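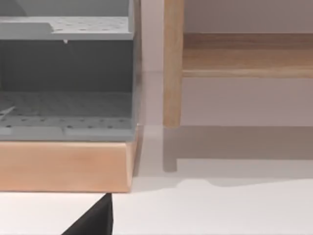

Department of Automation and Production Engineering, Dristholm Technical College

Chapter 6
Gathering Demonstrations in Simulation

Set by Gheorghița Bratu

The previous chapter treated the learning system as given and asked how it should be trained. We now turn to the examples themselves. A demonstration is a timed record of what the robot sensed and what it was told to do, from the start of a task to its end. The quality of the trained controller is limited by the quality of these records, and faults introduced at this stage are hard to remove later.

The running case is the Kotian bench, a simulated tabletop holding a grey organiser with perforated shelves, on a wooden base, next to a wooden shelf unit. The operator steers a two-finger gripper from a desk controller and moves thin parts into or out of the organiser. The set used in this chapter contains 746 attempts, of which 214 were rejected during checking. A full attempt lasts about 28 seconds.

6.1 What is recorded

Each record holds the camera views, the joint positions, the gripper opening and the operator's commands. All four must share one clock. In a simulator this is easily arranged, but the rendering rate is often lower than the control rate, and the student should decide early whether images are to be repeated or commands thinned out. The Kotian records thin the commands.

A close camera view shows surface detail, such as shelf holes and the edge of the base, at the cost of coverage. Large objects run out of view, and at times only the tip of a finger remains visible. A single image may therefore be too little to fix the position of the hand, and the joint positions must be kept with it.

6.2 Varying the starting state

If every attempt begins from the same arrangement, the system may learn a fixed path and ignore the images. Part position, part angle and lighting are therefore drawn afresh before each attempt. The limits of each draw should be written down with the data. Section 6.4 applies the same procedure to the Handard cell, where the arrangement is reset by hand and the limits are less exact.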